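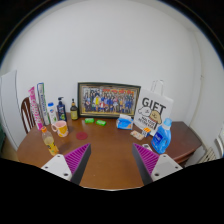 Words and pictures: Davina Morrison | April

Grultcombe Flat Diary > Galleries > The Table Stuff

Search this site Enter keyword Go

The table stuff, before it all moves

Quick one this time, I have until 4 pm and the kitchen is still a mess. Moving out of the Durnau Street flat, fourth floor, no elevator, 78 steps (yes I have always hated them). Farhad Mahmoudi is driving the van and keeps texting to ask if I'm done. Not done.

Living room and bedroom are already in boxes, so what's left is tabletops. Which is fine, most of my life happened on a table anyway. Bills, dinners, one very bad jigsaw.

Going in the order I feel like. Captions short becuase hands are full.

The framed group photo, the gift bag, the blue detergent bottle. The three things I did not know how to pack.

The photo is rows and rows of people, lots of blue, one person in yellow near the middle. It's the big get-together from my aunt's side and I could name perhaps half of them. My mother can name all of them and will, if you let her. It goes in the front seat with me – wrapped in the good towel, not in a box. Farhad says a box would be safer. He is probably right, still not doing it.

The gift bag has two cartoon dogs on it, a white one and a tan one, and GIFT in huge letters in case you weren't sure. It's been to at least three birthdays. I save bags, my sister saves bags, this same bag has gone back and forth between us since the Wieser Road days. Whoever turns up with it next has to buy lunch. Not putting it in with the paper recycling, please stop asking me.

Detergent goes last. I have moved with detergent in a box of sweaters once and I'm never doing that again. Upright, in the bucket, bucket between someone's feet. If there's a load still in the machine at the end it comes out wet and rides in a trash bag and thats that.

Also the slatted chair. Staying with the flat, it was there when I came. I'll miss it more than some of the people on the stairs. The radiator I will not miss – bangs at 5 in the morning all winter.

Then the other lot. Pump bottles, boxes, mug, juice. Every time I clear a surface it fills back up, I don't know how. Washed the whole thing down last night and by breakfast it looked like a pharmacy shelf again.

Rules I'm trying to stick to:
Pumps get locked or taped. Tape over the neck AND round the head.
Anything with a flip cap goes in a zip bag, then in the pan with the lid on.
Tall boxes stay in their boxes, don't be clever and flatten them.
If it's the last inch of something, use it up or let it go.
Mugs in socks. Clean ones.

The pink mug is mine and has been since the Gusus office closed and we all got to take something from the break room. Other people took lamps. It is the only one I drink from so it can't be packed until the very end, and then it always ends up loose in my coat pocket or on the dashboard. Coffee in the morning, juice at night, soup once when the bowls were in a box already. Would not recommend the soup. 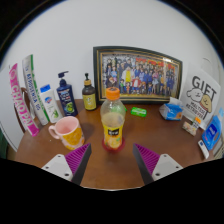 Juice, pink mug and the back row of pump bottles – all of it still to pack.

The juice is getting finished before we go, I'm not carrying a part bottle down the stairs for anyone. Farhad can have it if he gets here before I do the last box.

The dark bottles I'm wrapping one by one in newspaper, the brown glass one twice. Last move I lost a glass bottle in the hall of the new place and everyone's shoes smelled of it until summer. The white one with the blue cap can look after itself.

The new place is out past the Grultcombe water tower, number 48, ground floor. GROUND FLOOR. Smaller kitchen, better window, and a shelf by the sink so maybe the bottles will finally live somewhere that isn't where I eat. The bus is the 17 if anyone wants to come and help unpack, I'll make something, no idea what, the pans will be full of shampoo.

More pictures when there's a floor to see. Anyone who still has my spare key, put it through the door downstairs before I lock up. Van's outside, have to run.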